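### 4.2 Coding statements made at press conferences

The material for this part of the study consists of 80 press conferences held by the heads of four regional governments: Irkton, Pralar, Potgieter and Flirkar. Transcripts were taken from the official record where one existed. In Pralar, where the record leaves out questions from the floor, we used the broadcast sound and prepared our own text. Sessions shorter than 11 minutes were left out, as they seldom allowed for more than an opening statement.

Each transcript was divided into single claims. A claim was defined as a statement about the past or the present that could, in principle, be compared with a published source. Promises and forecasts were set aside, as were remarks on the character of opponents. Where a speaker repeated a claim within the same session, it was entered once and the repetition was noted in a separate column. Repetition across sessions was treated differently — each new session produced a new entry, even when the wording was identical.

Two coders worked separately on every transcript. They gave each claim one of four ratings: supported, partly supported, unsupported or contradicted. The third rating caused the most disagreement. In Potgieter, speakers often referred to internal budget papers that had not been released at the time of speaking, and the coders differed on whether the lack of a public source should count against the claim. We settled on the rule that only material open to the public on the day of the session could be used. A claim later borne out by a released paper therefore keeps its original rating in our tables, and readers who compare our results with earlier work on Irkton should bear this in mind.

Checking was carried out in batches of 50 claims, drawn across all four regions so that neither coder became used to the habits of one speaker. Roughly 500 claims were coded a second time in August by the coder who had not led on that batch.

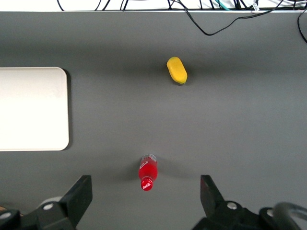

**Figure 3.** Dark grey tabletop with objects and, towards the far edge, black cables and one teal-green cable.

Differences between the two rounds were small for claims about public spending and larger for claims about crime, where the regions publish figures on different dates. Flirkar revises its crime figures twice a year, and the coders did not always consult the same release. These entries were corrected before the analysis reported in Section 5.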